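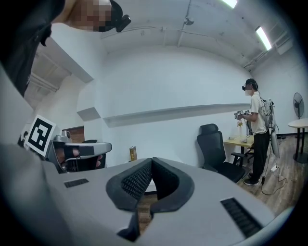
Page 4-3

Ustix Documentation > Tracking > Marker and Head Pose Alignment

4.3 Aligning gripper and headset streams

Perform this procedure after any change to a marker mount, a headset strap or the clock source. Two operators are required. Each wears a headset. A hand-held unit with a square marker on its side must be visible to the second unit during step 4.

1. Start the Namau capture service on both units. Wait until both report READY.

2. Load the marker map. The default map covers single-panel mounts. For devices carrying several small marker patches, load the multi-patch map instead.

3. Set the pose buffer to 2,000 samples. Smaller buffers drop head poses when the solver falls behind.

4. Hold both grippers with the fingers open and pointing up. Bring one marker into view of the other unit, tilted slightly toward its lens. Hold for 3 seconds.

5. Run "align --pair". The solver writes the relative pose and the clock offset to the session header.

6. Check the residual. If it exceeds the limit in the site profile, repeat from step 4.

NOTE: Ceiling light tubes in a wide-angle view can pull exposure down and darken the marker. Lock exposure before step 4.

NOTE: Error 538 means that the marker was detected but its ID is missing from the loaded map. Reload the map. Do not restart the service.

CAUTION: Route cables and power strips clear of the walking area before either operator puts on a headset.

The Rajput solver replaces the Tallmont filter used in earlier releases. Old session headers must be converted before replay.

Section maintained by Mieczysław Bednarek. Solver settings: Musa Briggs.

This site uses cookies to remember your documentation version. Accept | Manage settings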